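Mivex Lidded Storage Boxes, Small Size: Review After a Winter of Use

By Dalia Kļaviņa

214 shares | 4 comments 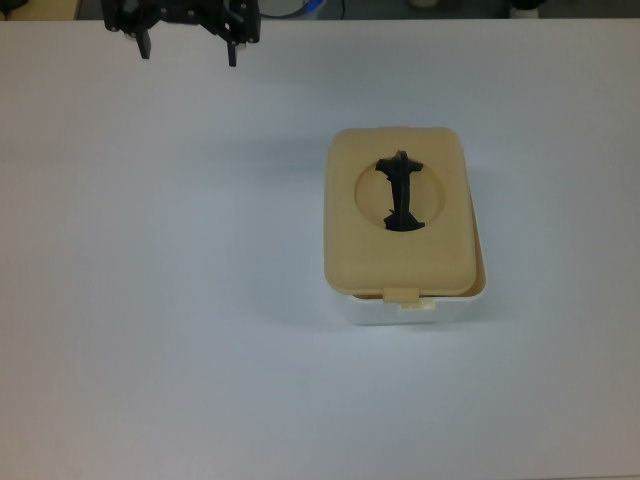

Why I bought them

My kitchen has one deep drawer and three short shelves, and for years the small stuff lived in whatever it came in. Tea bags in torn cardboard, rubber bands in a mug, birthday candles loose at the back with the corn holders. In January I emptied the drawer onto the counter and decided to buy one kind of box and use it for everything.

I looked at three brands. Laken makes a clear box with clips on the sides. I have owned those before and the clips snap off. Casix sells a nice bamboo-lidded set, but the boxes are round, and round boxes waste space in a drawer. The Mivex small box is a plain rectangle with rounded corners, white on the bottom with a tan lid. It was also the cheapest of the three, so I ordered two sets.

I paid for them myself.

Size and shape

The small size holds 60 ordinary tea bags if you stand them up in rows. It also holds a full deck of cards with room for a pad and a short pencil, or a week of dishwasher tablets for a household that runs the machine every night. It does not hold a standard bag of anything from the baking aisle. If you want to store brown sugar, get the medium.

The rounded corners mean you lose a little room compared to a square-cornered box, but they are easier to wipe out. Crumbs don't pack into them. I had old square boxes with a brown line in each corner that no brush would reach, and I was glad to throw those away.

Two fit side by side on my narrow shelf, which is the shelf over the kettle. Measure yours before you order. The size printed on the Mivex packaging is for the body only, and the lid adds a bit.

The lid

I have mixed feelings about the lid. It is a press-on lid with a small latch tab at the front that sits over a catch on the body. When it is pushed down all the way around it stays put, and I have knocked a full box off the counter without it opening. Getting it to that point takes some attention. You can set the lid on a little to one side and walk away thinking the box is closed. I did this with a box of loose tea, and a week later the tea tasted like the onion powder next to it.

The trick is to press the middle of each side with your thumb and not just pat the top. After a few weeks I did it without thinking. My kids have not learned and I doubt they will.

I would not call it airtight. Mivex doesn't claim that either – the packaging says "keeps out dust" and leaves it there. For crackers or cereal you want something with a rubber seal.

The lid has a matte finish that hides fingerprints well. It does not hide turmeric. I have one lid with a yellow thumbprint that has been there since the second week, and I've tried baking soda, dish soap and leaving it in the sun on the windowsill. The sun helped a little.

Labels

Since you can't see through these, you will need labels. Masking tape works and peels off clean. The paper labels that come in the set leave glue behind, and I ended up scraping it off with an old library card. I label the lid and also one short side, so I can read it in the drawer and on the shelf.

My friend Lesia Lytvynenko uses the same boxes for sewing supplies and doesn't label anything. She tapes one button or one snap to the lid of each box. I tried this with tea bags and it looked like a mess, but for hardware it is a good idea and I have copied it in the garage.

Washing

The bottoms have been through the dishwasher on the top rack every couple of weeks with no change that I can find. I wash the lids by hand. I put one through by accident and it came out fine, but it took a firmer push to close for a few days afterward. That may have been my imagination.

Don't stack them wet. They stick together and you have to run warm water over the outside to get them apart.

What I'd change

A bigger tab on the lid would help a lot. With cold or greasy hands it is hard to get hold of the edge. I would also pay a little more for extra lids, and Mivex doesn't sell them separately. I asked by email and got a polite no.

Would I buy them again? Yes, for dry things in a drawer. For the fridge I still use glass.

4 comments

Yuen: Do the small ones stack on the mediums? I have a dozen mediums from before they changed the color.

Dalia Kļaviņa: They sit on top but don't lock. Fine on a shelf, not great in a drawer you pull hard.

patch_and_mend: Rubbing alcohol gets the label glue off. Test it on the bottom first.

Lesia Lytvynenko: I do label some of them now. The needles, after what happened with the needles.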